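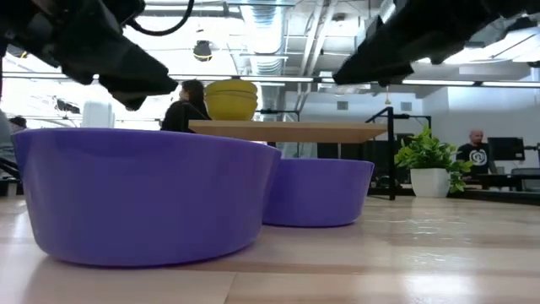 Essai : les doigts de rechange Plovberg sur notre cellule à deux bras

Publié le 2 octobre 2019, par la rédaction de l'atelier Zarkier

Nous avons monté le jeu de doigts Plovberg en août, sur les deux pinces de la cellule qui range la vaisselle. Le kit coûte 600 euros et contient quatre doigts, la visserie et une clé coudée. La clé est trop courte, prenez la vôtre.

La pose demande 35 minutes par pince. Il faut ensuite refaire le zéro d'ouverture, ce que la notice ne dit qu'en page 70. Nous avions sauté cette étape et la pince gauche serrait trop fort.

Sur les bols en plastique, la tenue est bonne, même quand on les prend par le bord. Deux bols rapprochés restent difficiles : le doigt est épais et touche le voisin. Avec les anciens doigts Rezaei, plus fins, le problème était moindre, mais les patins se décollaient.

Entretien : un chiffon humide et un contrôle des vis chaque semaine. Après 2692 prises, les patins sont marqués sans être à changer.

Nous gardons le kit. Prévoir un passage de câble plus large.

À lire aussi
Régler la hauteur d'une table de travail
Visite de l'atelier de Sullville
Quel frein-filet pour les petites vis ?

Dernière mise à jour : octobre 2019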